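Unit 4: Produce Storage in Small Shared Kitchens
Course notes, Household Facilities, September intake
Compiled by Tín Lương; revised 2025-10-12

4.1 Scope
These notes cover the short-term holding of whole fruit in rooms where a refrigerator and an open worktop or desk serve the same users. Cut fruit, juice and cooked produce belong to Unit 5.

4.2 Terms
Ambient holding: storage at room temperature, in a basket or bowl, out of direct sun.
Cold holding: storage in the refrigerator, normally in the lower drawer.
Transfer: any movement of fruit between the two.

4.3 Ethylene
Apples, pears, bananas and ripe tomatoes give off ethylene gas, which speeds ripening in nearby produce. Apples remain active sources in cold holding, although output is lower. Leafy greens, cucumbers and broccoli are sensitive and should not share a closed drawer with apples. In an open basket the gas disperses and the effect is smaller, but bananas set directly against apples will still spot early.

4.4 Choice of location
Apples keep for about a week at room temperature and for several weeks when cold. Fruit meant to be eaten within a few days can stay in the basket. The remainder goes into cold holding on the day of purchase. Citrus follows the same rule. Bananas stay out until ripe. Peaches and plums are ripened in the basket and then moved.

4.5 Container
Use an open basket with gaps in the sides. Line it only if the line can be washed or replaced. Fill to two layers at most; weight on the bottom layer causes bruising that is not visible from the top. In the Dudalari trial, 46 apples were held in baskets of different depths, and bruising was concentrated in the third layer and lower.

4.6 Handling
Place fruit; do not drop it. Lower each piece to the level of the rim before release. Remove any piece with broken skin, and wipe the spot where it rested. Wash fruit just before eating. Fruit washed earlier must be fully dry before it goes back in.

4.7 Layout
Keep the basket on the same side of the room as the refrigerator, clear of its vents and door swing. A long desk against a wall works well if one section is reserved for food. Gervásio Araújo's floor plans for the Nagano house, handed out separately, show two arrangements.

Reading for next session: Unit 5, sections 5.1 and 5.2. Bring the completed storage log.
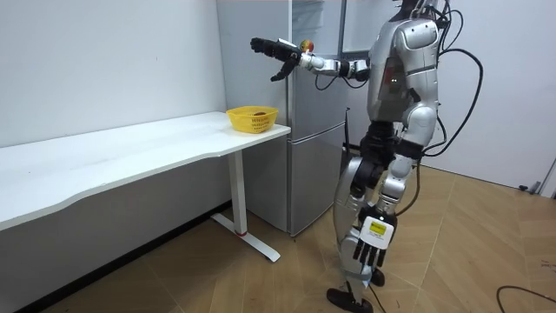
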